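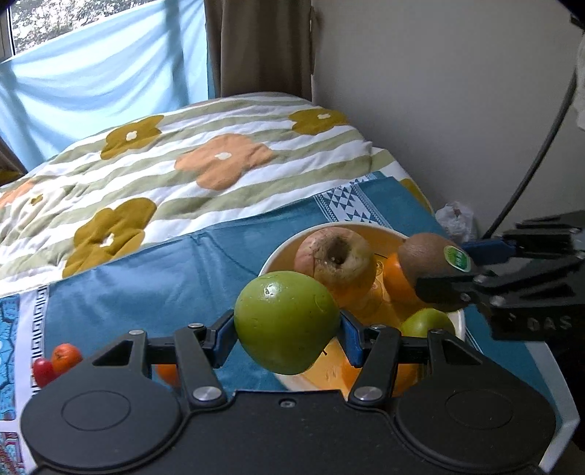 3. Planning and Buying Equipment

A station budget starts with the grippers, and the number of grippers depends on the tasks in the work list. Read the work list before filling in the order form. Sorting fruit on a bed or a table is a common first task and uses one pair: one gripper can hold a large green apple at its sides, pad against skin, while the second reaches for a kiwi in the same bowl. Tasks written for one hand still need a pair on site, so that a fault does not stop the session. Plan every station as a two-gripper station unless the site lead has agreed otherwise in writing.

The section applies to the Jelia home-station program at the Clurkbridge and Pletville sites. It covers hand-held grippers, wear parts, power and storage, props, and the order itself. Mounting and calibration are covered in Section 4.

3.1 Before You Order

1. Get the current work list from the site lead. At Clurkbridge this is Ekow Abugri. At Pletville it is Kwesi Sowah.

2. Mark each task as one-hand or two-hand.

3. For each task, write down the widest object and the most delicate object. Compare the widest object with the maximum jaw opening on the supplier's data sheet. Leave some clearance on both sides. An object that only just fits will be knocked away on approach more often than it is picked up.

4. Check whether any station already has usable grippers. Record the serial number and the condition of the pads, pivot pins and linkage arms.

5. Subtract usable units from the number required. The remainder goes on the order form.

Note: A gripper with play in a main pivot does not count as usable. Enter it as a repair on line 4 of the form.

3.2 The Station Allowance

Each new station has an equipment allowance of $1,406. The allowance covers one pair of grippers, one set of spare pads, charging equipment, a storage case and the first set of props. It does not cover the logging computer, which is bought centrally, or travel to the site.

Fill in the lines in this order:

Line 1: Grippers, one pair
Line 2: Spare contact pads
Line 3: Spare screws and pivot hardware
Line 4: Repairs to existing units
Line 5: Chargers, cables and storage case
Line 6: Props and consumables
Line 7: Freight and import charges

Enter freight last, using the supplier's written quote. If the total is over the allowance, reduce line 6 first. Do not reduce line 2. A station with no spare pads is closed when the first pad tears.

Caution: Do not split one station across two order forms to stay under the allowance. Both forms will be returned.

3.3 Contact Pads and Wear Parts

The pads are the only part of the gripper meant to touch the object. They wear faster than the linkage and are ordered separately.

1. Order pads in matched pairs from one batch. Two pads of different hardness will pull a round object toward the softer side.

2. For smooth, heavy or round objects, order the standard rubber pad. Citrus and apples are in this group.

3. For dry goods in bags, ask the supplier for the textured pad and test one pair before buying more.

4. Allow six pairs per station for the first order. Adjust the next order from the pad log.

5. Keep pads in their packaging, away from direct sun, until they are fitted.

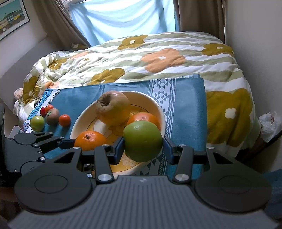 Figure 3-2. Round green citrus fruit held between two dark blue pads, slightly above the bowl rim.

Large round fruit is a useful acceptance test for a new pair of pads. Close the jaws on the fruit near its widest point, lift it just clear of the rim, and hold. Reject the pads if the fruit turns or slides during the hold. Repeat the test with something small, such as a mandarin. Pads that pass with a large object can still fail with a small one if the tips do not meet evenly.

Note: Wipe the pads after each session with fruit. Juice left on the rubber reduces grip and will spoil the test results.

3.4 Props

Props are bought locally. The station lead keeps the receipts.

1. Choose a range of sizes. A large citrus fruit, apples, oranges, a kiwi and a few very small fruits will exercise most of the jaw travel in one session.

2. Use a wide bowl with a rounded rim. Sharp rims mark the pads.

3. Buy a cloth large enough to carry both the bowl and the loose items. On a bed, fold the cloth so that the bowl stands level.

4. Remove stickers from fruit only if the task sheet says so.

5. Bruised or wrinkled fruit may stay in use if the skin is whole. Discard any fruit that leaks.

3.5 Power, Cables and Storage

1. Count the free outlets at the work area before ordering. If the nearest outlet is across a walkway, add a cable cover to line 5.

2. Order one charger per gripper. Shared chargers are not accepted for two-hand stations.

3. Route cables along the wall and behind the work surface. Leave enough slack for the operator's full reach.

Caution: Do not run a cable under a bowl or under loose bedding. A pulled cable can tip the bowl.

4. Choose a case with a separate compartment for each gripper. The linkage arms must not carry weight in storage.

3.6 Placing the Order

Grippers and pads for both sites are bought through Korletey. A quote is valid for 29 days from the date printed on it. Forms that arrive with an expired quote go back to the sender, and the place in the queue is lost.

1. Attach the quote, the marked work list and the condition record from 3.1.

2. Send the form to the site lead for signature.

3. Allow up to seven weeks for delivery. Do not book operators against a delivery date that has not been confirmed.

4. On arrival, compare serial numbers with the packing list before removing any film or ties.

5. Open and close each gripper through its full travel by hand. Both jaws should move together and meet at the center line.

6. Report shortages or damage to the site lead the same day. Keep the packaging until the report is closed.

The prices behind the allowance were last checked on March 13, 2026. Forms for the next round are due at both sites by the end of April.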